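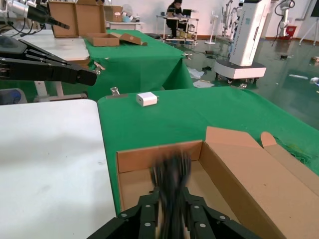 Kamala Subramaniam wrote in to ask whether she could skip the padding if the box was nice and snug, and she wasn't the only one, so I've finally put all the packing questions on one page.

Home Shop Packing & Posting FAQ Contact

Packing FAQ

So can I skip the padding if the box is snug?

For a scarf or a paperback, sure! For anything with a corner, a plug or a bit of glass in it, please don't. A snug box passes every knock straight on to what's inside. I like a couple of fingers of space on each side, filled up with crumpled paper until nothing shifts when I tilt it.

What size box should I start with?

Smaller than you think, usually. I keep 4 sizes flat behind the door and reach for the second smallest most days. The shallow ones are great for chargers, cables and other odds and ends (you can see everything at once and you don't use half a roll of paper filling the top).

Do you fold the flaps up or down while you're packing?

Up, or folded back out of the way. I used to tuck them down the sides and they'd spring back at me every single time. If one flap is really annoying I put a clothespin on it.

How do you pack a power adapter?

Wrap the prong end first, a few turns of paper and one piece of tape, and then wrap the whole thing. Bare prongs will poke through a bag and scratch whatever they're next to. If there's a cord, coil it loosely and hold it with a twist tie - rubber bands go gummy if the parcel sits around all summer.

And small glass things?

Each one gets its own wrap, and if it's hollow I stuff the inside too. Then it goes in the middle of the box, never against a wall. I've posted little glasses from Plevstead to Skerndale this way for three years and lost exactly one, which I'd packed in a hurry while on the phone.

Is it worth covering the table?

I think so! Cloth stops small stuff from rolling off, and it's kinder to anything with a shiny finish. Clamp it down at the edge if you can, or you'll drag the whole thing toward you every time you pull a box. An old cloth is fine. Mine has seen plenty of paint and I'm not replacing it.

Can I reuse a box?

Yes, as long as the corners are still stiff. Press on them with your thumb. If they give, that box is done traveling and can hold your wrapping paper. Peel off or black out the old labels as well. I once had a parcel go all the way back to Baudry on the strength of a label I'd forgotten on the bottom.

What tape do you use?

The plain brown paper kind from Hiretti. It comes in a 200-foot roll and tears by hand, more or less. One strip down the middle seam and one across each end, top and bottom.

Do I need to write "fragile" on it?

You can, and I do, but I pack as if no one is going to read it.

When do you post?

Wednesday mornings, plus an extra run in December. If your order comes in after 3 on Tuesday afternoon it'll most likely wait for the next trip. Send me a note if it's a birthday present and I'll see what I can do.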